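Information Given to Patients Before Eyelid Surgery
Student project report, Zendton School of Health Studies
Prepared by Doaa Cherkaoui

Summary
This report reviews the written advice given to patients before upper eyelid surgery at two day clinics, Relmont and Furtună. It considers whether the leaflets explain preparation, travel home and early aftercare in words that most adults can follow. The Relmont leaflet contains 1,421 words and the Furtună leaflet 2,509. 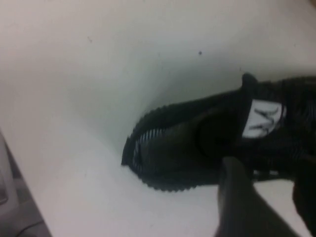
Findings
Both leaflets ask patients to list their regular medicines before the first appointment. Only the Relmont leaflet states who should be told if a medicine changes after that date. Advice on contact lenses appears in both, although Furtună places it near the end, under general matters. Neither leaflet explains the term "ptosis" where it is first used.

Travel arrangements are set out clearly by both clinics. Patients are told to be accompanied home and not to drive on the day of surgery.
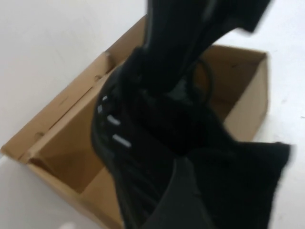
Which leaflet was easier to follow?
The Relmont leaflet, which is shorter and gives its instructions in the order in which patients will need them.

Recommendations
Medical terms should be explained at first use. The telephone number for urgent advice should be printed on the front page. The Dirkex readability checklist should be applied at each yearly review, beginning in August.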